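Old Dell desktop, which RAM slots first?
Forum: Drallow Repairs and Upgrades > Desktops

bidero293
Picked up a used Dell tower on Thursday from the recycling shop in Gristville. No memory and no drive in it. I've got 2 matching sticks out of another machine and want to know which slots to put them in. The manual I found online is for a different board. Do I just fill them from the processor end?

Fu
Look for numbers printed next to the slots. Dell usually marks them DIMM1, DIMM2 and so on, and the matched pair goes in 1 and 2. Don't go by the colour of the clips, it varies from model to model.

gristle_six
I'd put one stick in on its own and see if it starts, then add the other. If it beeps at you with both in, you won't know which one is bad.

Fu
You can do that, but it's twice the handling. Put both in and only take one out if there's a problem. I've done it that way for six years.

gristle_six
And I've had a dead stick waste a whole evening. Up to him.

drallow367
Before any of that, check the sticks are the right type. The notch has to line up with the key in the slot. If it doesn't, stop there and don't lean on it. Unplug the tower as well and hold the power button in for a few seconds.

bidero293
Thanks all. The notch lines up on both sticks. I haven't found the numbers yet, the printing is tiny and I need a better lamp. The side panel is off and the board is easy enough to get at - four slots, all black, all empty, so no help from the colours anyway. Dell logo on the board but I still don't know the model.

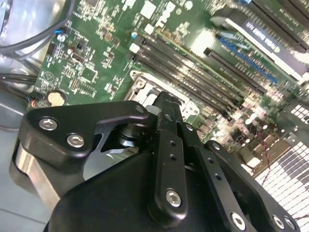

gristle_six
Try the service tag on the case, type it into the Dell support site and you should get the proper manual with the slot order in it. I'd still start with one stick.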